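Notebook, April, the housekeeping side

Got in before 8 and the kettle was already on, so I wrote this up at the big table with Lilla Kun across from me doing the rota. She used to do the rota on paper, taped inside the linen cupboard door. Now Sollow spits out a draft overnight and she spends the first part of the morning fixing it. I asked if it saves her time and she said ask me in June.

Main thing this week is the bins. The Povon people want emptying wastebaskets to be the next job that comes off the room list, after the floors. On paper it's the easy one: go to the bin, take the liner by the rim, lift, new liner in. Kiss timed it by hand last month and got 24 seconds for a plain office bin. Bedrooms are another story and I've been saying so since the start!
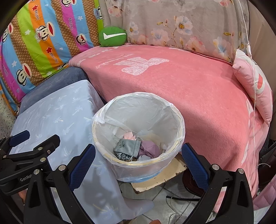
Lilla's point, and I'm writing it down so it doesn't get lost, is that the people who do the rooms look before they empty. A little pouch or a bit of cloth in a bin might be trash and might have slid off the bed. They'll ask, or set it on the side and leave a note. It's a few seconds of judgment and it was never on any job sheet, so when Zurnari drew up the task list from our job sheets it wasn't there either. I've added a line for it — "check contents, set aside if unsure" — and sent it back. Let's see what they make of "unsure."

Second thing is cords. Anything lying on the tiles next to a bed is going to be trouble for a base on wheels, and we can't go around telling people how to live in their own rooms. I put cords down as a person job for now. Same with blankets that hang to the floor.

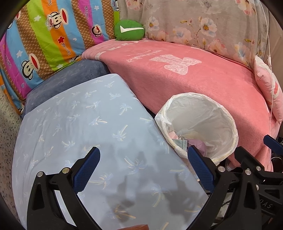 We've got 300 runs down as the target before anybody talks about changing shifts, and I'd like that number to stay put. There was a bit of mumbling at lunch that it could come down to 40 if the early ones look good. I said no, and Lilla said it louder.

What the crew are worried about (my reading, they may put it differently) is less the hours and more which bits are left over. If the quick jobs go, the day turns into all the heavy stuff back to back, mattresses and bathrooms, with no bins in between to catch your breath on. I hadn't thought of bins as a rest, but I did a shift with them and yep, they are. My back agrees.

To do:
liners, find out if the thin ones tear when pulled from one side only
ask Kiss for the bedroom timings, split out from the office ones
get two of the crew into the next Povon call, paid time, Lilla to pick
new page for the set-aside notes, the old pad is full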